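Stendus opens relocation desk for staff who move between countries

13 December 2021

The employer services firm Stendus has opened a relocation desk for people who change country for their work. The desk started with staff of two client companies, Goka and Vasiliu, and other employers can join from January.

Until now, an employee who accepted a post abroad had to speak with several departments. One office prepared the contract, another one answered the tax questions, and the search for a flat was mostly left to the employee. With the new desk, each person receives one adviser, who stays the same from the first conversation until the end of the trial period in the new post.

Stendus says that the idea came out of a survey which it made among 800 employees of its clients. The survey asked what would stop them from taking a job in another country. Salary was not the first answer. More people mentioned the work of their partner, and after this the school of the children and the fear of losing the old position at home.

For this reason the desk also gives advice to the partner. He or she can have five meetings with a careers adviser, and these can take place before the move, after it, or some before and some after. The meetings are paid by the employer. It is not necessary that the couple is married, but they must have lived at the same address when the post was offered.

Goka has offices in several European cities and moves people quite often, usually for two or three years. The company told its staff in an internal letter that nobody will be sent abroad against their wish, and that a refusal will not be written in the personal file. This point was important for the staff council, which had asked for it in writing.

At Vasiliu the situation is a little different. The company is smaller and most of its moves are sideways, which means that the person keeps the same grade and the same pay but does the job in another place. Some employees felt in the past that such a move was a step down. Vasiliu now promises that a sideways move abroad will count as experience when the next promotion is discussed.

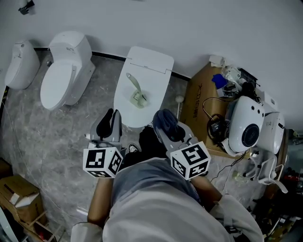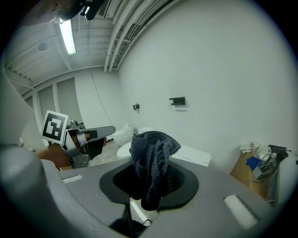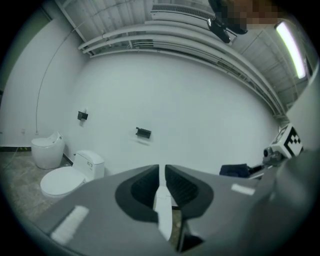 What the employee receives

The employer pays a single sum of 3,000 euros to each person who moves under the programme. It can be used for transport of furniture, for a deposit, for language lessons or for flights home. Receipts are not asked for up to this sum. Costs above it must be agreed with the adviser before the money is spent, and they will not be paid back later if this was not done.

Temporary housing is offered for the first weeks. It is booked through Vuta, a housing agency which works together with Stendus, and the employee can see the list of flats before travelling. Those who prefer to find their own place can do so, but then the deposit is their own matter.

Language lessons are possible during working hours, if the manager agrees. The survey showed that people with little knowledge of the local language often wait too long to begin, and that they speak only with colleagues in their first year. The desk therefore recommends starting the lessons already at home.

Coming back

A part of the programme concerns the return. Employees who were abroad for a longer time reported that coming home was more difficult for them than leaving. Their team had changed, their tasks had been given to others, and their manager was sometimes a person they had never met.

Under the new rules, the home office must speak with the employee six months before the planned return and say which posts are open. If there is no suitable post, the stay abroad can be made longer with the same conditions, provided that the host office has work for the person. The employee keeps the right to return on the agreed date also in the case that the project abroad ends early.

The first moves

A total of 47 employees have registered with the desk until now. Not all of them have decided to go. Stendus says that a first conversation does not oblige anyone to anything, and that the present manager is not informed of it unless the employee wishes so.

The first group will move in January. For families with children at school the desk suggests waiting for the summer, but the decision stays with the parents. Employees who go alone in the beginning and are joined by their family later can divide the single sum in two parts.

How to register

Staff of Goka and Vasiliu can register through the personnel page of their company. They need the job title, the name of the country they are interested in and a preferred time for the call. It is also possible to register without a certain country in mind. The adviser will answer within one working week.

Employers who would like to join the programme should write to the relocation desk at Stendus. Each new client signs for at least one year, and the conditions for the partner and for the return are the same for all of them.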